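Two wrist cameras and a cheaper gripper, tried in the simulated kitchen

Print this post | E-mail this to a friend

I said in August that I would stop changing the arm and start sorting out the cameras, and this is the first part of that.
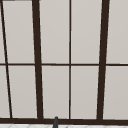
The setup has stayed the same since last time. The arm is the Burnlow model with the long forearm, running in simulation on my desktop machine, in the kitchen Edin Matić put together for his own tests and kindly let me copy. I swapped two wrist cameras in and out, the Distus and the Charbonneau, and tried each with two grippers. One gripper is the standard parallel one. The other is a simpler Indby hand with shorter fingers that costs a good deal less if you want to buy the real thing.

The task was picking a cup off the counter and standing it in the sink. I gave every pairing the same starting positions, 15 for the left side of the sink and 15 for the right, and used the same controller settings throughout. I know the controller could be tuned for each hand, but then I would have been comparing my tuning.

The Distus has the wider view. I expected to like it more and for the first part of the reach I did, as it found the cup from nearly anywhere. The trouble came close in. With a wide lens on the wrist the cup gets small at the edges and bends a bit, and the grasp point drifted towards the handle. With the standard gripper this did not matter much because the fingers open far enough to forgive it. With the Indby it mattered a lot and I had several runs where one finger came down on the rim.

The Charbonneau is narrower and has to be pointed more carefully. If the wrist tips up too far at the start you lose the counter and get wall or window, and then the arm has to search. I added a short downward sweep before the reach, which took me an evening and is not very clever, but it fixed most of the lost starts. Once the cup was in view the grasp was steadier than anything I got from the Distus.

One thing I did wrong for a while. I had the camera mount angle written down in degrees in one file and radians in another, and the second file won. All the early runs had to go. I ended up with 2,898 saved pictures from the wrist, and 408 of them were no use for checking the grasp as they had no cup in them at all. I have kept those in a separate folder in case I want them for the search step.

On the grippers, the Indby is better than I thought it would be. The short fingers do not flex in the model, so when it is lined up properly the cup hardly moves. It is poor at anything wide and it could not hold the mixing bowl, which I tried only because it was there. The standard gripper is slower to close but I would still choose it if I could have only one.

Edin thinks I should put a fixed camera over the sink and stop fussing with the wrist. He may be right. A fixed view would find the cup and the wrist camera could then do the last bit. I have not tried it as the overhead mount in his file clips through a cupboard and I need to move it first.

For now I am staying with the Charbonneau and the standard gripper. Next I want to run the same positions with the lights turned down, and then with two cups close together. The settings files are a mess but if anyone wants them, leave a comment and I will tidy them up.

4 comments | Shared 15 times

Print this post | E-mail this to a friend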